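Home | News | Products | Support | Contact

Print this page | E-mail this page

Gikier Releases Version 2 of Flivis Course Authoring Software

Update adds branching assessments and revised completion reporting

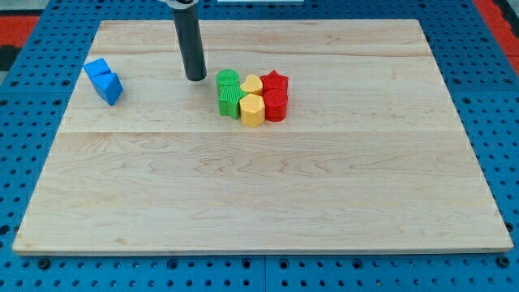

4 August 2025 – Gikier today released version 2 of Flivis, its authoring software for workplace training courses. The release replaces the linear quiz module with branching assessments, in which a learner's response determines the next item presented. Existing courses open in the new version without conversion.

Completion reporting has also been revised. Flivis now records time on task, number of attempts and final score separately for each unit, and exports the results as a spreadsheet or directly to a learning management system.

The software was piloted through June at Doltex and Meireles. During the pilot, 2,830 employees were enrolled and 1,138 finished every assigned unit before the end of the month. Enrollment stayed open for the whole period, so the figures include learners who started in the final week.

"Most of the pilot feedback concerned reporting," said Mwajuma Kirui, product manager at Gikier. "Training managers wanted to see which unit people stopped at. The old report gave them a single percentage per course."

Laurinda Rocha, who coordinates staff training at Meireles, said the company will move its remaining safety courses to the new version this year.

Flivis 2 is available now to all current license holders. Support for the previous version – including security fixes – continues for 12 months.

Print this page | E-mail this page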